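Kofler K2 Two-Arm Packing Cell

The K2 loads mixed snack packs into shallow trays on an ordinary tabletop. Two arms share one work area, so bags and bars can be picked without sorting them first. Cycle time is 6 seconds per pack — 30 on a full tray changeover.
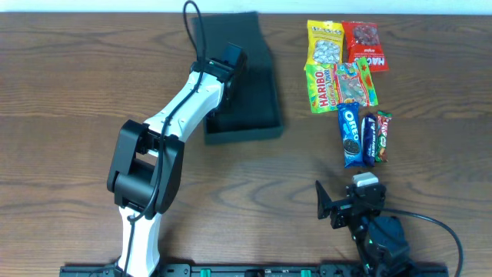 Operators no longer fill trays by hand. One person per shift restocks packs, swaps trays and clears stops from the touch panel. At Dometti, line lead Mirjam Riedl moved two packers to inspection and kept the same shift hours.

Rated load per arm: 728 g
Service interval: 2000 hours
Operator training: one day, on site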